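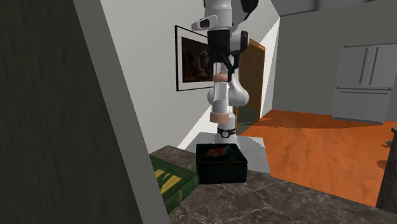 Simulierte Küche, echte Nervosität: der Arm auf der Marmorplatte, davor die schwarze Box, links das grüne Buch.

Ich hatte mir eine Robotik-AG lauter vorgestellt. Surrende Motoren, Lötgeruch, irgendwo kippt was um. Stattdessen sitze ich an einem warmen Nachmittag im Juni in einem Computerraum in Clestomby, und das lauteste Gerät ist der Beamer. Der Roboter, um den sich hier alles dreht, existiert nur auf dem Bildschirm. Er steht in einer gerenderten Küche mit orangem Boden und grauem Kühlschrank, und an der Wand hängt sogar ein Bild mit Passepartout (ich würde es nehmen!).

Die AG trifft sich seit dem Herbst und bereitet sich auf den Kinnunen-Cup vor, einen Schülerwettbewerb, der komplett in der Simulation läuft. Man bekommt eine Wohnung, einen Arm und eine Liste mit Aufgaben: Gegenstand greifen, anheben, woanders ablegen. Klingt nach zehn Minuten Arbeit. Die Gruppe hatte bei meinem Besuch 457 Versuche in ihrer Tabelle stehen, und bei 102 davon war der Gegenstand auch dort gelandet, wo er hinsollte. Die anderen Zeilen sind rot und haben Kommentare. Mein Liebling: »Buch geschubst, Buch beleidigt.«

Ich durfte dann auch mal ran, und ich war grottenschlecht. Man steuert den Arm erst von Hand, damit das Programm später etwas hat, woran es sich orientieren kann, und ich habe mit dem Greifer minutenlang über der Arbeitsplatte gekreist wie eine unschlüssige Möwe. Eine Achtklässlerin neben mir hat sehr höflich die Luft angehalten. »Langsamer«, sagte sie irgendwann, und dann, nach einer Pause: »Nein, noch langsamer.« Bei ihr sah das alles aus wie Abwaschen.

Was mich überrascht hat: wie viel da geredet wird. Über Winkel vor allem. Eine Box, die gerade steht, ist offenbar ein Geschenk, eine schräge dagegen kann einem den ganzen Nachmittag verderben. Zwei Jungs stritten sich ernsthaft darüber, ob man von der Ecke oder von der Fläche her zugreift, und zogen zum Beweis eine Pappschachtel aus dem Rucksack, die sie dann mit zwei Linealen hochhoben. Das Team von Corkaretti, ihre ewige Konkurrenz, schwört wohl auf die Fläche. Damit war die Ecke natürlich Ehrensache.

Zum Üben nehmen sie am liebsten die blaugrüne Box mit dem roten Emblem und den goldenen Linien. Sie sieht aus, als wäre sie mit Samt bezogen, und ich wollte sie ständig anfassen – was bei einem Bildschirm eher ungünstig ist. Schräg zwischen den schwarzen Fingern macht sie jedenfalls ordentlich was her. 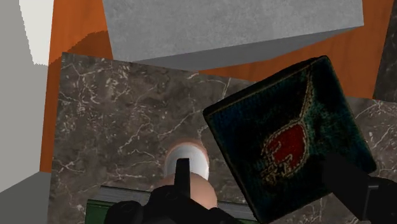
Und dann nach Costbridge

Das Finale findet am 21. August 2021 in Costbridge statt, mitten in den Ferien, und trotzdem wollen alle mit. Die Busfahrt kostet die AG fast 300 Euro, das Geld kommt aus einem Waffelverkauf, dessen Teigreste man angeblich noch an einer Tastatur findet. Pro Aufgabe gibt es dort 20 Minuten, Neustart erlaubt, Schimpfen auch.

Ich habe gefragt, ob sie nicht lieber einen richtigen Roboter hätten. Kurzes Schweigen, dann redeten alle durcheinander. Klar hätten sie gern einen! Aber in der Simulation kann eben jeder am eigenen Rechner üben, auch abends zu Hause, und wenn der Arm gegen den Schrank donnert, drückt man auf Zurücksetzen. Die Achtklässlerin hatte da schon wieder die Kopfhörer auf und den nächsten Versuch gestartet.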